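18th June. Bench top, bay 2, surface check.

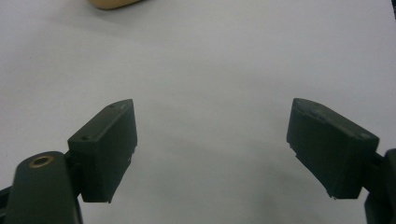

*Bay 2 top, pale finish, small beige item at the far side.*

Top swapped over from the old Dilstead panel, which had been in place since February. The new one is the Rezaei sheet in pale grey-white, plain, no grain or pattern. Shadows fall soft on it and small tan parts stand out well, which the old panel never managed.

Light readings at bench height, all lamps on:

- centre: 3,860 lux
- right rear corner: 3,000 lux

The drop towards the right rear is larger than I want. Lamp arm on that side is at full reach already. Nele Prins suggests moving the bracket along the rail by 154 mm; the holes on the Udport rail allow it without drilling. To try before the next sorting run.

Cleaning: damp cloth and plain water only. Solvent left a dull patch on the offcut after about 2 minutes, so keep the spray bottle on the shelf by the sink. Pencil comes off with a white eraser. Ink does not, tested on the same offcut.

Flatness checked with the long straight edge, front to back and both diagonals. No light under it except near the left rear fixing, where a 0.1 feeler just goes in. Left as is.

Open:

- repeat readings with the blind down
- ask Jornudau whether the sheet comes in a matt version
- label the offcut and put it in the drawer with the others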